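Umville PC Swap & Repair Night – FAQ

Quick answers before you email us. Updated March.
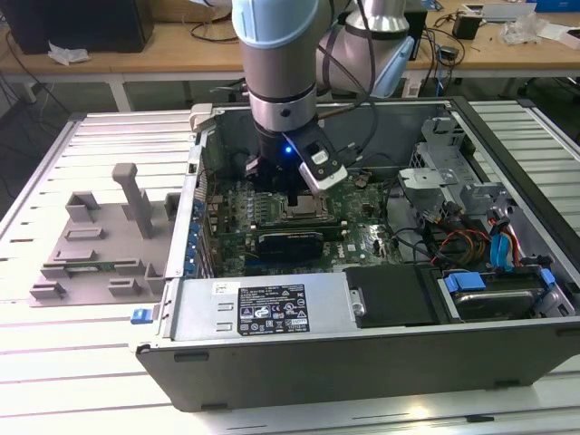
Where do I park?
Back lot, off the side street. Front spaces belong to the bakery till 6 pm, they do tow.

Do I have to sign up?
For repair help, yes. For the swap tables, no – just walk in.

What does it cost?
Swap is free. Repair bench is $5, cash or card. Parts extra if you need any.

What can I bring to swap?
Desktops, laptops, monitors, keyboards, memory, drives, cables in a bag please. No printers. No tube TVs. No loose batteries, ever.

My computer won't turn on. Can I still bring it?
Sure. Bring the power cord too, people forget. Write down what it did last time it worked.

How long does a repair take?
Slots are 90 minutes. If it runs over you can book again or take it home and finish it yourself.

Will you wipe my drive?
Only if you sign the form. Back up first!! We can't get files back after a wipe, so dont ask Ignacio to try.

Can you check if a new processor fits my board?
Yes, bring the model number of both. Leave the chip in its plastic until you're at the bench.

Do you sell parts?
A few. Used memory, fans, power supplies up to 600 watts. Tested, no returns.

Is there a limit on how many people?
100 in the hall at once. Line moves fast after 7.

Can kids come?
Under 12 with an adult. Screwdrivers stay on the benches.

What happens to stuff no one takes?
Goes to Kirnum for recycling the next morning. You can take your own things home until 9 pm.

Who do I ask about a table?
Regula Plattner, room 236, or the sign-up sheet by the door. Tables go quick so ask erly.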